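gridcell: tape grid localisation and cell addressing for two-arm tabletop work

Maintainers: Oona Tuominen, Lahcen El Khatib
Calibration tooling: Gunnlaugur Hauksdóttir
Last revised: 13/02/2018

Summary

gridcell takes an image from a wrist camera or from the fixed overview camera and returns the position of the blue tape grid in that image, a label for each visible cell, and a pick pose for any object found inside a cell. It was written at Redine for the two-arm bench and later split out of the Dumow planning stack so that it could be run without a planner. It has no dependency on the arm vendor's software. Poses go out as plain messages and the arm driver is free to ignore them.

The package has three parts: the line finder, the cell labeller and the pick proposer. Each can be run alone from the command line.

Line finder

Input is an undistorted colour image. The finder thresholds on hue and saturation, thins the mask and fits straight segments. Segments are then grouped by direction into two families. Nothing in the fit assumes that the tape is parallel to the image border, and a wrist view turned by 45 degrees is handled in the same way as a square one. Segments shorter than min_len are dropped before grouping. 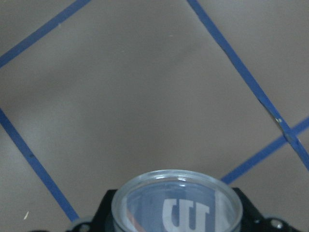
Crossings are computed from the fitted lines and then checked against the mask. A crossing that falls outside the image is kept if both of its lines are well supported, and is flagged as inferred. Inferred crossings may be used for labelling but never for refining the camera pose. Worn tape lowers the support score at a crossing without moving it much, as the fit is made along the full visible length of the strip. If two strips of the same family overlap end to end they are merged when their offset is under merge_gap.

Known limits of the finder:

- A break in a strip longer than merge_gap produces two lines with the same label. The labeller resolves this only when it has an overview image as well.
- Ragged tape edges widen the mask. The centre line is fairly stable, but the reported tape width should not be used for scale.
- Blue end caps on the arms are close enough in hue to be a nuisance in overview images. Supply an arm mask (see masks/README) or raise sat_min.

Cell labeller

Cells are addressed by row and column, with row 0 nearest to the fixed camera. The labeller needs one overview image per session to tie the grid to the bench frame. After that, wrist images are labelled from forward kinematics plus the visible lines. The kinematic estimate picks the candidate cell and the lines correct it. If the correction is greater than half a cell the result is rejected and the node logs CELL_AMBIGUOUS.

Kraft paper stretches and creeps, so the cells are not treated as equal. Every crossing has its own entry in the session file. Run the overview step again whenever the paper or the tape has been replaced.
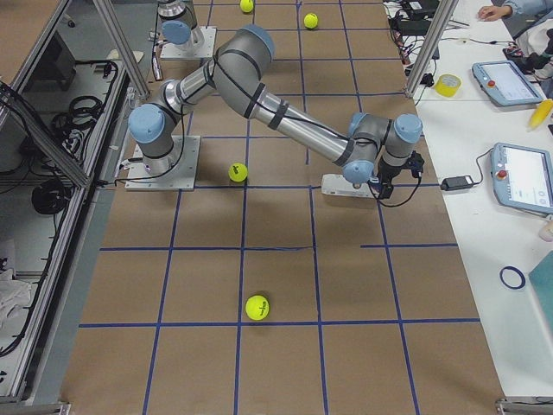

Objects standing on a line belong to the cell that contains the centre of their footprint. For tennis balls the footprint is taken as the contact point, found from the fitted circle and the known diameter, and in an overview image this can be a good way from the centre of the visible disc. Earlier releases used the disc centre and put balls in the next cell along when they were far from the camera. Session files written by those releases should be relabelled with the relabel tool.

Pick proposer

For each object the proposer returns a grasp point, an approach direction and a free-width estimate for the fingers. Default timeout is 600 ms per image. The gripper fingers are removed from wrist images by a fixed polygon mask, one per gripper, stored in masks/. The mask must be redrawn if the fingers are changed or the camera is knocked. A line which passes behind a finger is treated as continuous.

Partly visible objects are reported with status PARTIAL and no grasp point. The usual response is to shift the wrist towards the object and ask again. The number of retries is set to 2 by default.
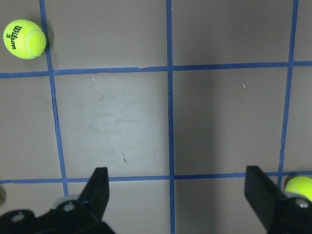 Printing on a ball has no effect on the circle fit, which works from the outer contour. Shadows do matter. Under a single strong lamp the dark side of a ball can merge with its own shadow, and the fit then drifts in that direction. The option contour=colour ignores dark pixels and is the better choice for yellow balls. It is of no use for clear plastic parts, for which the proposer returns a region only, with status UNSURE.

Quick start

1. Place the arm mask and gripper masks in masks/.
2. Run gridcell overview and check the overlay by eye.
3. Run gridcell wrist with the session file from step 2.
4. Run gridcell pick, with dry_run left on until the labels look right.

Open issues

Issue 11: labels swap rows when the wrist is rotated past 90 degrees between images. Lahcen has a patch under review.
Issue 17: the thinning step breaks on wide tape at close range. Workaround: halve the image first.

Report new problems to Oona with the session file and the raw image attached. Overlays alone are not enough to reproduce a fault.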